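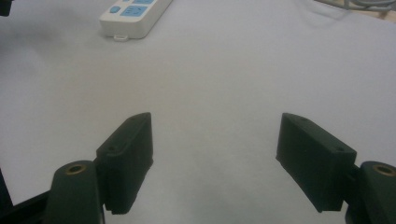
Relatório de progresso do projecto Hirkevus
Segundo período, até ao fim de Fevereiro
Preparado por Leszek Jabłońska para a Fundação Orora

Prezados senhores,

Venho por este meio apresentar o estado dos trabalhos do projecto Hirkevus, que a Fundação apoia desde o Outono. O objectivo continua o mesmo: recolher, transcrever e tornar acessíveis as memórias orais dos antigos trabalhadores dos moinhos e das padarias do vale de Hailu. Peço desculpa por alguma frase menos natural, o português não é a minha primeira língua e desta vez escrevi o texto sem revisão.

1. Entrevistas

No plano inicial tínhamos previsto 14 entrevistas para este período. Foram realizadas 12. As duas que faltam foram adiadas por motivo de saúde das pessoas, e as famílias já propuseram nova data para depois da Páscoa. A duração das conversas é maior do que eu tinha calculado. Uma senhora que trabalhou na padaria de cima falou durante uma tarde inteira sobre o fermento, sobre a lenha que se comprava a crédito e sobre a cheia que parou o moinho pequeno. Este material é muito rico, mas o tempo de transcrição aumenta na mesma proporção.

2. Transcrição

Estão transcritas e conferidas sete entrevistas. As outras cinco têm uma primeira versão, ainda com lacunas. A dificuldade principal são as palavras locais, sobretudo os nomes das peças da mó e das medidas de farinha, que mudam de uma aldeia para a outra. Comecei por isso um pequeno glossário, que não estava no plano e que neste momento contém 22 entradas. Gostaria de saber se a Fundação concorda que ele seja publicado junto com as transcrições.

3. Documentos em papel

Três famílias emprestaram cadernos de contas e fotografias. Os cadernos estão em estado razoável, com excepção de um, no qual as primeiras folhas estão coladas pela humidade. Não tentei separá-las. Pedi parecer à oficina de restauro Vendell e aguardo a resposta. Os restantes cadernos serão digitalizados na primavera e devolvidos logo a seguir.
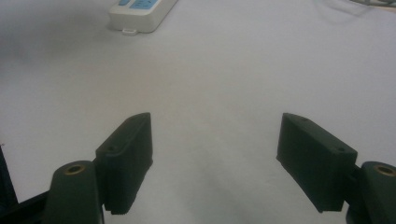
Superfície de mesa clara, com uma extensão eléctrica branca.

4. Despesas

Da verba para deslocações e material ficaram por gastar 2,000 euros, porque várias entrevistas se fizeram na mesma aldeia e não foi preciso pagar alojamento. Proponho transferir esta quantia para a rubrica de transcrição. Se for necessário um pedido formal em separado, agradeço que me indiquem o modelo a utilizar.

5. Próximo período

Até ao Verão conto fazer as duas entrevistas em atraso, terminar as transcrições e preparar uma sessão de leitura na escola velha de Hailu, à qual as pessoas entrevistadas serão convidadas. A junta já confirmou a sala, falta combinar a hora. Ainda não está resolvida a questão das autorizações: duas pessoas aceitam a publicação do texto, mas não do som, e o formulário actual não permite esta distinção. Envio em anexo uma proposta de redacção nova e fico à espera dos vossos comentários.

Com os melhores cumprimentos,
Leszek Jabłońska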